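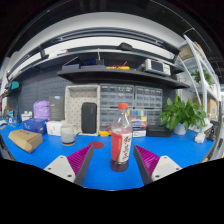
Clirnier hands the picking to a gripper, and the pickers get new jobs

Jun 1, 2021 | Reading time: 2 min
Print this page | E-mail this article

Order packing firm Clirnier has moved part of its drinks and small goods picking to robot arms at its Mekska site, and says none of the people who did the work by hand will lose their posts.

The change affects eight pickers. Under the old system each shift took items off the shelf and put them into trays one at a time, up to 2,000 in a day. Two arms now do most of that on the day shift. Three of the pickers have been trained to teach the grippers new items, and the rest have moved to checking and returns.

Teaching is done by hand at a bench. A worker guides a gripper on to an item, closes it, lifts and sets down again, and the recordings are used to train the arms. Bottles were among the first items on the list.

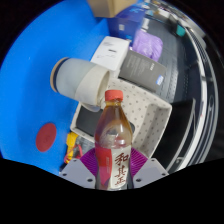 A bottle of tea between the ridged magenta pads of a hand-held gripper at the Mekska bench.

Cosmin Chiriac was a picker until April and now spends most of his shift at the bench. "My back is better for it," he said. "But it is a different kind of tired. You have to do the same movement properly every time, and you can't chat while you do it."

Site manager Ľudovít Lukáč said pay had stayed the same for everyone who changed jobs, with a review due after the summer. Staff had asked for the teaching work to be put on a higher grade, he said, and that was still being discussed.

The night shift is still picking by hand. Mr Lukáč said the arms were slow with soft packs and anything in a bag, and he did not want them running with nobody from the bench team on site – at least until more people had been trained.

Breaks have changed too. Pickers used to stop together when a batch was finished. The bench team now stops at set times, and some staff have asked for a shared lunch half hour to be brought back.

Related items
Nila opens second parcel depot
Bouazza drivers agree new rota
Clirnier to take on packing apprentices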